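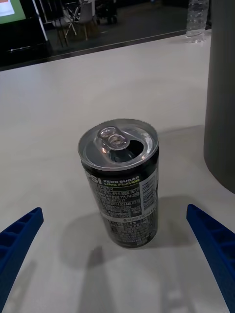
Agata Santoro wrote in to ask why her policy could pick up a can every single time from the side camera's point of view, and then fall to pieces as soon as she trained it on the wrist view as well. Shouldn't more cameras make it better? She had 50 demonstrations, a sensible learning rate and a week of evenings already gone.

I've had a version of that question often enough that I thought I'd write the whole recipe down properly, with the settings we use at Vullcombe for the two-cup sorting task. It's a friendly little task to learn on – drinks go into paper cups, a gray one and a yellow-green one – and it has just enough fussiness in it to show you where a two-view policy goes wrong. You'll want a working teleoperation setup and a training machine before you start. Grab a cup of tea too, as the first part is mostly waiting.

What went wrong for Agata

Her two views weren't lined up in time. The wrist stream was arriving a few steps behind the side stream, so the network was being shown a gripper in one place by one camera and in another place by the other. When you train on a single view the delay hardly matters, because the policy quietly learns to live with it. Put two views together and they start to argue, and the arm hovers over the can like somebody who has forgotten why they came into the kitchen.

Step 1. Line up the streams

Record a short clip where you open and close the fingers sharply half a dozen times with nothing between them. Find the first image in each stream where the fingers move and note the difference. Do this at the beginning of a session and again at the end, as we've had it drift over a long afternoon. Our tool for this is called Prunolness (please don't ask, it was named before my time) and it shifts the slower stream and trims the ends. A short script of your own will do the same job perfectly well.

Step 2. Collect demonstrations with some variety in them

We gathered 2,202 demonstrations for the full set, but you don't need anywhere near that many to begin. What you do need is variety in the starting positions. Move the can between runs, turn it so a different part of the label faces the arm, and leave other things standing on the table some of the time. It's very tempting to set everything back on the same spot because it makes the operator's life easier, and I've done it myself on a tired day, and then spent the next one wondering why the policy only worked on that spot.

Open the fingers nice and wide before the approach. If the operator is in the habit of closing early, the network picks up the habit too, and with a slim can there's very little forgiveness when a fingertip clips the side.

Step 3. Train each view on its own first

Train a side-only policy, then a wrist-only policy, and write down how each one does before you combine them. The side-only policy should be good at choosing the right cup and a bit clumsy at the grasp. The wrist-only policy tends to be the other way around. If either one fails completely, stop there and sort it out.
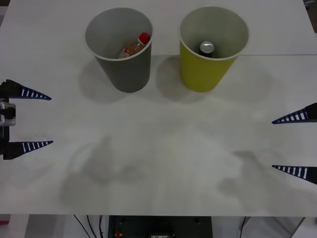 Does the order in which the cups are filled matter? Keep it mixed across your demonstrations, or the policy will learn the order in place of the sorting rule.

Step 4. Combine them, with view dropout

Now train on both views together, and hide one of them at random in 14 percent of the training samples. We blank the wrist view more often than the side view early on, then even it out. Without this step the combined network leans very heavily on the wrist camera, and it loses track of the cups during the carry.

In our January runs, the combined policy without dropout was worse than side-only. With dropout it overtook both single-view policies using only 1,145 of the demonstrations, and adding the rest gave a smaller improvement than I'd hoped for. I'd love to tell you the percentage is magic, but we tried a handful of values and several neighbouring ones behaved much the same.

Step 5. Test it fairly

Mark your test positions beforehand and use the same ones for every policy. Score the grasp and the placement separately. A drink that is lifted cleanly and then lowered into the wrong cup tells you something quite different from one that gets knocked over, and a single success rate hides that from you.

Agata realigned her streams and retrained on the same demonstrations. Her next question was about doing it all on a Kendar controller, and that has its own timing quirks, so I'll save it for a separate page.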